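Dakside snack table gets a basket, a tray and some rules
July 13, 2022
Local news

The long-running disagreement over the snack table at the Dakside community hall has entered a new phase, and the new phase has a wire basket in it.

For most of its life the table has operated on the principle that anything set down on it will sooner or later be eaten. Packages arrived, were opened at the wrong end, and migrated. By spring the brown top had vanished under a layer of crackers, raisins and an unclaimed bag of lentils that three separate people denied bringing. Complaints were made. One of them was typed.

Irina Lazăr, who runs the hall's Elus program of afternoon classes, has now been given charge of the matter, mostly by being out of the room when it came up. Her plan is short. Boxes that can stand up go in the basket. Packets that can't stand up go on the tray. Everything else goes home with whoever brought it.

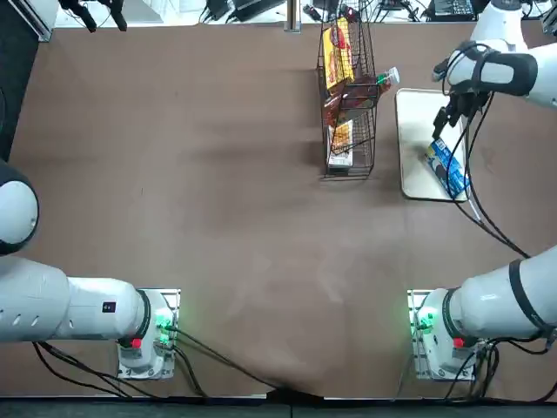 The plan was tried out this week ahead of the October open house, when the hall expects to feed a good many people who have come to look at pottery and will want something to do with their other hand. Lazăr says the trick is to keep the table mostly bare.

"People see a full table and they think it's a place to leave things," she said. "I have found car keys in the crackers. I have found a tax form."

The hall set aside 71 dollars for the whole project, a sum that was discussed for longer than the roof. A rival proposal from the Fokidine Street reading group asked for 2,000 dollars and involved a glass-front cabinet with a lock. It was turned down at the June meeting after somebody asked who would hold the key and every hand in the room went up.

Opinion on the basket is divided. Supporters like that it is tall and narrow, so the boxes stand in a row and you can pull one out without bringing down its neighbors. They also like being able to see through the sides, and so tell at a glance how much is left. Opponents say that seeing how much is left is exactly what starts the trouble.

The tray has fewer enemies. It is pale, it has rounded corners and it lies flat, and no one who spoke at the meeting could think of anything else to say about it. There was a brief motion to turn it sideways. It failed by 2 votes.
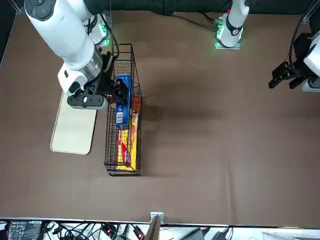
Under the new rules, larger boxes are to be stood on end, and bars and small packets are to be laid out on the tray before each class and cleared after it. Nothing is to be decanted. That last rule was added at the request of the beginners' watercolor class, where a jar of loose cereal was mistaken for something else in February and the resulting painting is still hanging in the hallway.

The Obi chess club, which meets right after watercolor and is widely believed to eat more than its share, has agreed to the arrangement on condition that it not be called a snack policy. The notice on the hall door now refers to it as "table guidance." The club has also asked that its own cookies be considered outside the system. Lazăr is thinking it over and did not look, when asked, as though she would be thinking for very long.

There remains the question of the tabletop itself, which has come back into public view after several months and shows it. Two people have offered to give it a proper clean. Both have offered before.

A second basket may follow if the first is still in use by the fall. The reading group has let it be known that it would support one, provided it goes at the other end of the table, closer to the armchairs. The chess club is against this. A vote is expected at the next meeting, after the roof.

Anyone missing a bag of lentils can collect it from the hall office on a class afternoon. Proof of ownership is not required.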